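**October 2021, Thursday night**

Got in from Sillville after seven, ate cereal standing up, and now I'm on the couch with the laptop getting hot on my knees. I want to write this down while I still remember which gripper did what, because my bench notes are a mess (half of them are on the back of a packing slip).

So, the grippers! We've had both sets on the shelf for 2 weeks and today I finally got a whole day with the arm to myself. Set one is the soft pair from Prurnia, the silicone ones with the air line. Set two is the plain old black two-finger gripper we already had, with the wedge fingers. Everybody at work has been rooting for the soft ones, me included. They look like the future. They also cost more than my car did.

Mounting the soft ones ate the entire morning. The adapter plate from Wusdale had the holes in the right place but the bolts were too long, so I had to go digging through the drawer of shame for shorter ones, and then the air fitting leaked. I wrapped it, it leaked less. I wrapped it again and it quit hissing, and by then it was time for lunch and I hadn't picked up one single thing.

After lunch it went better. I ran the soft pair on lemons first, then a tennis ball, then the oranges. They're lovely on the lemons – they sort of sigh shut around them and you can't find a mark afterward. But they're slow. The valve takes its time, the fingers take their time, and if the fruit is even a little off center they shove it sideways and close on the shoulder of it. I lost 4 oranges out of the grip that way and one rolled clear under the controller cabinet. It's still there. I'll get it tomorrow with the yardstick, if I remember, and if I don't I guess we'll all know by the smell.

Then I swapped over to the rigid pair, which took maybe ten minutes because it's all electric and the cable was already run. I had set the force at 40 percent out of pure nerves, figuring I'd end up with juice on the wall. No juice! I backed it down from there anyway, a little at a time, to see where it would start dropping things. The angled fingers do a nice thing where they come in from both sides and kind of center the fruit between them as they close. I'd never paid attention to that before, because all we ever pick with that gripper is boxes, and a box doesn't care.

The camera was the other half of the day. I moved it in on the wrist so I could watch the contact instead of squinting from my chair, and I'm mad I didn't do it months ago. On the big overhead view an orange is a blob. From the wrist I can see the pores in the peel. I can see exactly where the tips are touching, and how high up the fruit. I do need to do something about the exposure, because the wall behind wants to go pure white on me and the fingers are so black that the details in them sink. I tried it at 500 on the gain and that was way too much, then I turned it down until I could make out the slots in the fingers again and left it there.

I saved one grab to put in here.

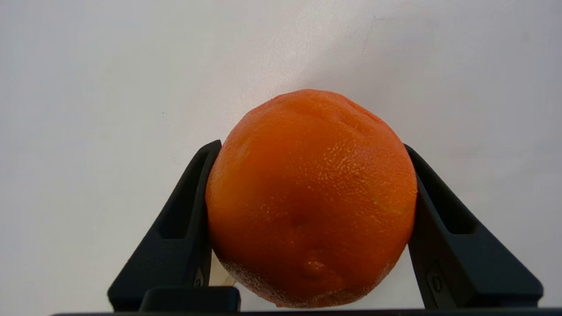
*Rigid fingers, one orange, wrist camera. Look at that peel!*

It's not a very round orange, either, kind of wide and squashed, and I like it as a test piece for that reason. The perfect ones from the top of the bag are too easy. Tomorrow I want to turn it a quarter at a time and see if the grip point wanders, and then do the same with the soft pair if the fitting holds.

I still owe a write-up to the Govindasamy people, who are paying for this, and I already know they want me to say the soft ones won. I can't say that yet. For lemons, yes. For oranges I'd take the black ones and the money left over. I haven't tried a peach, or anything with a bruise on it already, and that could flip the whole thing.

Other stuff: my hands smell like citrus and thread tape. Need shorter bolts in the right size, a real fitting, and a new bag of oranges (ate two). The laptop's at nine percent and the charger is in the bedroom, so that's it for tonight.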